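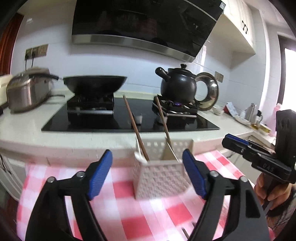

How do you get the crackle out of a second-hand record? Wash it with distilled water and a drop of washing-up liquid, rinse it with more distilled water, and let it dry standing up before it goes anywhere near the turntable.

I came to this the slow way. My uncle Kwesi left me a stack of highlife and old psych LPs that had spent years in a garage in Irkgate, and every one of them sounded like bacon frying. I went through a whole bottle of shop-bought cleaner on the first few (not cheap!) and then Edem Eshun, who has about 4000 records and plays all of them, told me to stop being daft and use the kitchen sink.

So now I do it in batches. Put a bit of cling film over the label and hold it down with a jam jar lid, then wet the record and go round with a soft paintbrush, always following the grooves. Never scrub across them. Two turns each way is plenty unless there's something sticky on it, and then I leave the suds sitting for a couple of minutes and go again. I give it 20 minutes on a dish rack afterwards, longer if the kitchen's cold, and a wipe with a microfibre cloth if I'm impatient, which I usually am.

Tap water is fine for the first wash if yours is soft. Ours leaves chalk on everything, kettle included, so I don't risk it.

Throw the old paper inner sleeve away, please! You've just got all that grit off and it's sitting in there waiting. Poly-lined ones are worth the money. And do clean the stylus as well, back to front with a dry brush, or you'll blame the record for fluff on the needle. I did that with a Clasetti LP for most of April.

A scratch will still be a scratch, mind. I've got one side that jumps at the same chorus every time and I sing the missing line.

Related tips
Getting old price stickers off album covers
Flattening a warped seven-inch
Shelves that won't sag under LPs
Storing cassettes in a damp house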